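Frequently asked questions

Ordering and paying

How do I place an order?
Add what you want to your basket and go to the checkout. You can order as a guest or make an account. An account keeps a record of past orders, so it is easier to buy the same colour again later.

Which cards do you take?
We take all the main debit and credit cards. We do not take cheques or payment over the phone.

Can I change an order once it is placed?
Yes, if it has not been packed. Email us with your order number and say what you would like to change. Once the parcel has left Honley we cannot alter it.

Do you sell wholesale?
We supply a few small shops with Satti and Samen. Write to us from your business address and we will send the trade list. Iltik is only sold direct.

Delivery and returns

How long will my parcel take?
Orders placed before noon are usually packed the same day. After that, please allow 5 working days within the UK. Parcels going abroad take longer, and you may have to pay import charges when they arrive.

Can I collect from Honley?
Yes. Choose collection at the checkout and wait for the email telling you the order is ready. There is parking at the back of the building, but the gate is narrow, so larger vans should use the street.

Can I return yarn I have not used?
Unwound skeins can come back within a month for a refund. We cannot take back anything that has been wound into a ball or cake, even if it has not been knitted. Return postage is paid by the buyer unless we sent the wrong item.

About the yarn

What is the difference between Iltik, Satti and Samen?
Iltik is our fine two-ply, meant for shawls and lace. Satti is a double knitting weight and the one most people use for jumpers. Samen is thick and softly spun - good for hats and cushions, less good for elbows and sock heels.

Why do two skeins of the same shade look different?
We dye in small pots and no two batches match exactly. For anything bigger than a hat, buy all you need at once and swap between two skeins every couple of rows. If you run short, send us the batch number from the label and we will look for a close match. 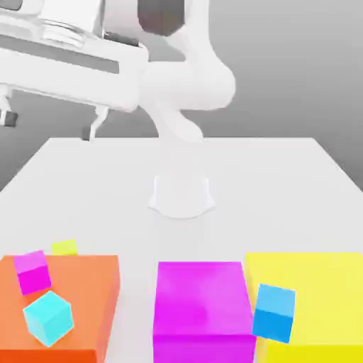

Robot arm above coloured boxes

Can I wash it in a machine?
Satti can go on a cool wool cycle. Iltik and Samen should be washed by hand in cool water with a little wool wash, then pressed in a towel and dried flat. Do not wring them.

Will the colour run?
Dark reds and blues may lose a little dye in the first wash. Wash them separately, and test a swatch before knitting them next to cream or white.

Do you sell yarn on cones?
Satti comes on cones of 1000 metres, in undyed cream only. Coned yarn still has spinning oil in it, so it feels flat and a bit greasy until it has been washed. Wash your tension square before you measure it.

Do you make up kits?
There are two at present, a plain hat in Samen and a triangular shawl in Iltik. Needles are not included. The next kit will be a child's cardigan in Satti, due in April.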